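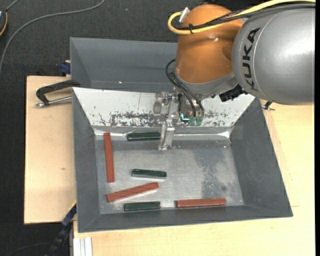
Page 22

Section 4. Setting up and keeping a bar bin

Read section 3 first if the bin is still in its carton. What follows covers an ordinary open bin used for small bars: where to put it, how to load it, how to clean it and when to give up on it. It applies to both Runer depths, shallow and deep.

The Runer leaflet says a bin is "ready to use from the box." Treat that as a hope. A new bin usually has packing dust in the bottom corners and sometimes a thread of plastic left on the rim. The leaflet also says the sloping walls make the bars "settle themselves." We tried this with 146 bars over one shift and most of them settled on top of each other.

4.1 What you need

Bin, shallow or deep
Two soft cloths, one to be kept dry
Plain dish soap and lukewarm water
A flashlight
A soft pencil and the log sheet from the back cover
Wendt corner pads, four (optional, see 4.2)

You do not need the Clelow liner that is sold alongside the bin. It fits the flat part of the floor well enough but lifts where the walls begin to slope, and bars slide under the lifted part. If you already own one, cut it short of the slope on all sides.

4.2 Placing the bin

1. Clear the spot and wipe it. Grit under the bin will rock it, and people then blame the bin.
2. Set the bin down with its back wall away from you. On a rectangular bin you may choose either long side as the back, but mark it in pencil under the rim and keep to it.
3. Press on each corner of the rim in turn. If it rocks, turn the bin end for end and try again before reaching for the pads.
4. If it still rocks, fit Wendt pads under all four corners. One pad under one corner looks tidy and lasts until somebody leans on the other side.
5. Look into the bin from where you normally stand. You should see all of the floor. If the near wall hides any of it, lower the bin or move it farther away.

Note: Shiny floors throw light back up. A bright band along the foot of the back wall can hide a bar lying against it. Move the lamp before you decide the bin is empty.

Caution: Do not stack loaded bins rim on rim. The rims are flat and they do match. The carton shows them stacked four high. We would not walk past that stack.

4.3 Loading

1. Check that the floor is clean and dry. Run a finger along the bottom of each sloping wall, where crumbs and chips collect.
2. Lower the bars in by hand. Don't pour them. Pouring saves a few seconds and costs you the corners of the bars and, in time, the wall behind them.
3. Lay the bars flat and in one layer, with bare floor showing between them. A gap the width of a finger is enough.
4. Keep bars off the slope. A bar resting half on the wall will slide down when its neighbor is taken, and it rarely lands straight.
5. If you keep more than one color, decide whether you are going to sort them by color and then do it every time. A half-sorted bin is slower to work from than a mixed one.
6. Take bars from the middle of the bin first, then from the ends.

The maker gives a capacity of 200 bars for the deep bin. We got them in. Getting the lower ones out again without emptying the bin was another matter, and for daily use we ignore the figure. Fill to a single layer and refill more often.

Note: Refill when you can still see a few bars in the bin, and move those to one end before adding new ones. Otherwise the same bars sit at the bottom from August until the next stocktake.

4.4 Labels

The Clundent label set comes with a holder that clips to the rim. It holds on a new rim and drops off a worn one. Write the contents in pencil on the outside of the wall as well.

1. Clip the holder on a short side, where sleeves and hands are less likely to catch it.
2. Write what is in the bin, not what it was bought for.
3. When the contents change, throw out the old card. Turning it over invites somebody to turn it back.

Caution: No labels on the inside walls. The glue comes off when you wash the bin, the paper stays, and you end up scraping.

4.5 Cleaning

1. Empty the bin completely. Pushing the bars to one end and wiping the other end is how most bins get "cleaned" and it is why one end is always dirty.
2. Wash with soap and lukewarm water. Work from the rim down.
3. Wipe the lower edge of each wall twice. Dirt gathers there.
4. Dry with the second cloth and leave the bin upside down for ten minutes.
5. Note the cleaning on the log sheet.

The Runer leaflet promises that the surface will stand 500 washes. It does not say with what, or by whom. Powder cleaners and green scouring pads dull it much sooner, and once it is dull it holds dirt that a soft cloth won't shift.

4.6 Wear on the walls

Check the back wall first. It takes the most knocks and gets looked at the least.

1. Shine the flashlight along the wall from one side, low down.
2. Sort what you find into specks, scratches and patches.
3. Specks and light scratches can be left alone. Write them down once and stop worrying.
4. For a dark patch, rub it with a damp cloth. If it comes off, it was dirt. If it stays, the surface has worn through.
5. Draw a pencil line around the outside of a worn patch and check it again in a month.

The bin at the top of page 22 has the usual marks: small dark specks and scratches on the whitish back panel, and along the lower edge two dark, mottled patches, one dense and one more scattered. We would log both patches and keep a close eye on the dense one.

Caution: Do not paint over a worn patch. Touch-up paint is sold for this and we have yet to see it stay on. Flakes end up among the bars.

4.7 When to replace the bin

Replace it if a worn patch feels rough enough to catch a cloth, if the rim is cracked at any point, or if the floor has bowed so that bars gather in the middle. A stained bin that feels smooth can stay in use, whatever the catalog tells you about appearance.

Before you order, measure the old one across the outside of the rim. The sizes printed on the carton are inside sizes on the shallow bin and outside sizes on the deep one. We wrote to Runer about it and the carton has not changed.

Corrections to this section go to Oskari Saarela. Please say which depth of bin you have.

Continue with section 5, Lids and covers.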